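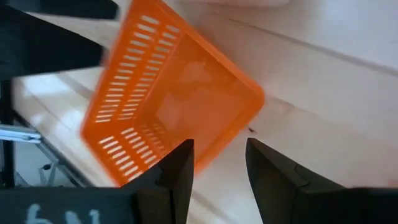 The gripper's two fingers, open beside an orange basket.

A robot's camera does not know what a basket is. It sends the computer a grid of colored dots. A program has to work out which dots belong together. Orange dots next to other orange dots might be one object. The pale dots showing through the slots are the table, and the program has to learn that too.

Next comes planning. Software picks a spot to grab and a path for the arm – one that doesn't bump into anything.

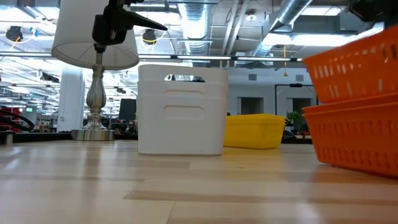

ROBOT BRAINS

One basket is fairly easy. When baskets are stacked, or one is partly behind another, the program must guess at the parts it can't see.

Piret Kuusk writes this kind of software at Plarnura. On one Monday test, her program found the right basket 81 times out of 90. She looked at the misses first.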